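Kevia 602 Freshwater Pump, 12 V
In stock, ships from Drornstead
Add to cart | Add to wish list

Self-priming diaphragm pump for galley taps, a shower, a deck wash if you're not too fussy. Runs on demand. Open a tap, pressure drops, pump starts. Close it, pump stops. Replaces the old Kevia unit on the same four bolt holes, so no new drilling in most boats.

Good for weekend cruisers and liveaboards with a normal size galley and one shower. Two taps open together is fine. Want more than that, look at the bigger Haruna.

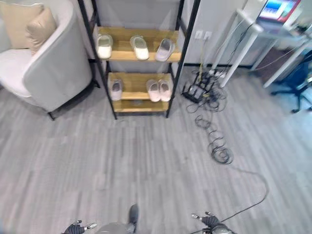 Gray armchair and shoe rack with slippers.

Specs
Voltage: 12 V DC
Flow: 4 gallons per minute, open outlet
Cut-off pressure: 40 psi
Ports: 1/2 inch, barbed or threaded (both sets in the box)
Mounting: any angle, head down if you go vertical
Warranty: 2 years

What's in the box
Pump, rubber feet, screws, both sets of fittings, paper instructions. Strainer NOT included — order the Plenano clear bowl strainer at the same time, you need one. Grit from the tank gets under the valves and then the pump runs all night. We see it on most of the pumps that come back.

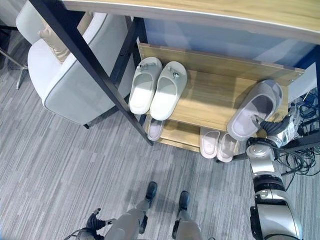

Fitting notes. Put it close to the tank and somewhere you can reach. Flexible hose on both sides for the first foot or so, hard pipe straight onto the ports makes the whole cabin hum. Don't overtighten the fittings, hand tight plus a little. No sealant on the barbed ones.

Wiring: own fuse, own switch on the panel. Fuse size is printed on the motor label, go by the label and not whatever was in the holder before. Use the wire size in the instructions for your run, there and back counts. Thin wire means a slow pump and a hot motor. Turn it off at the panel when you leave the boat. A split hose will empty the tank into the bilge while your gone. 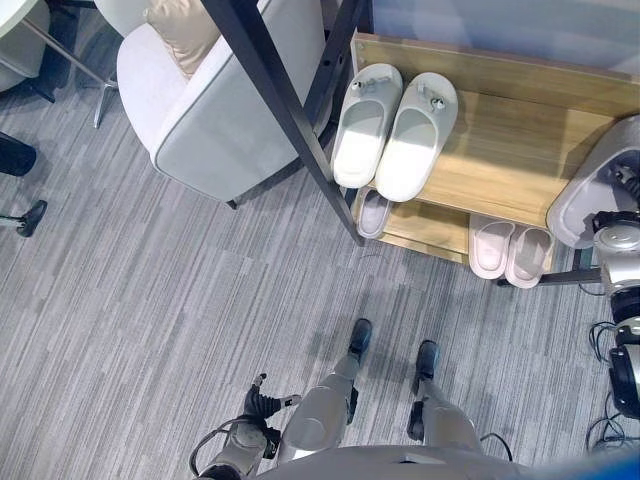
Do I need an accumulator tank with this pump?
You can run it without one. Adding one smooths out the flow and stops the pump clicking on and off every time someone rinses a cup. The small Haruna tank is the usual pick, goes on the outlet side anywhere before the first tap.

Winter. Drain the water tank, open all taps, run the pump until it blows air, then switch off. Undo the outlet hose and let the head drain into a rag. Strainer bowl too, they crack first. If you use antifreeze it has to be the non-toxic kind sold for drinking water systems. Flush well in spring before you fill a kettle.

Spares
Valve kit, pressure switch, head gasket and full pump head all kept on the shelf. The pressure swtich is the same part on the older model. Check the number on your label before ordering, can't take back opened kits.

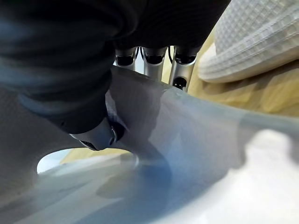 Pump runs but no water? Nine times in ten it's air on the inlet side. Check the strainer lid O-ring, then the clamps. Won't shut off with taps closed — look for a drip somewhere, check the toilet if it's on the fresh water side, then fit a valve kit. Nothing at all, check the fuse and measure voltage at the pump with it switched on.

Delivery
Orders placed before noon go out same day. Strainer and pump ship together. Holiday cut-off dates are on the delivery page, please check before ordering.

Page updated December 2018. Prices include fittings, not hose.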